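# Gegen die saubere Demonstration

Im Projekt Ririer liegen inzwischen 595 Aufnahmen zum Falten weicher Kleidung vor. 101 davon hat die Qualitätsprüfung verworfen, fast alle mit demselben Vermerk: »Griff korrigiert«. Die Person hatte zugefasst, losgelassen und an anderer Stelle erneut zugefasst. Ich halte dieses Ausschlusskriterium für falsch.

Die Begründung ist bekannt. Ein Modell, das durch Nachahmung lernt, übernimmt auch das Zögern. Wer ihm Umwege zeigt, bekommt Umwege. Bei starren Objekten mit definierter Lage stimmt das im Großen und Ganzen, und für die Steckaufgaben aus der Reihe Kwon würde ich die Regel beibehalten. Stoff verhält sich anders. Sein Zustand lässt sich nicht durch sechs Koordinaten angeben, und nach jedem Griff entsteht eine Konfiguration, die im Datensatz vermutlich noch nicht vorkommt.

Besonders deutlich wird das bei grauem Strick. Zwischen den Fingern steht dann eine zusammengepresste Falte, ringsum liegen weitere Lagen in derselben Farbe, und ob eine Lage gefasst ist oder zwei, lässt sich aus einer einzelnen Ansicht oft nicht entscheiden. 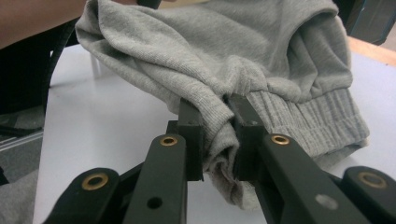
Édgar Quintero hält dagegen, das Argument beweise zu viel: Wenn jede Korrektur wertvoll sei, könne man gleich Ungeübte aufnehmen lassen und sich die Einweisung sparen. Ihm seien 30 gleichmäßige Durchgänge lieber als die dreifache Menge, in der das Modell erst herausfinden müsse, welcher Teil der Bewegung Absicht war.

Der Einwand trifft einen Punkt. Eine Korrektur ist nur brauchbar, wenn sie als solche erkennbar ist. Daraus folgt aber eine Pflicht zur Annotation und kein Löschauftrag. Der Zeitpunkt des Loslassens steht ohnehin im Signal der Greiferöffnung. Wer will, kann den Abschnitt davor beim Training geringer gewichten oder ganz maskieren und den zweiten Griff behalten. Gelöscht wird derzeit beides.

Hinzu kommt der Effekt auf die Aufnehmenden. Seit die Regel gilt, wird das Kleidungsstück vor dem Start zurechtgezupft, bis der erste Griff sicher gelingt. Die Verteilung der Anfangszustände ist dadurch enger geworden, ohne dass es im Protokoll vermerkt wäre. Ha-neul Jang hat im Oktober vorgeschlagen, das Stück aus etwa 30 cm Höhe fallen zu lassen und danach nicht mehr zu berühren. Das kostet pro Durchgang einige Sekunden und sollte in die Anleitung für Livik übernommen werden, bevor dort die ersten Aufnahmen beginnen.

Die verworfenen Dateien liegen noch auf dem Archivlaufwerk. Ich beantrage, sie mit eigenem Etikett wieder aufzunehmen und 2 Modelle zu trainieren, eines mit ihnen und eines ohne.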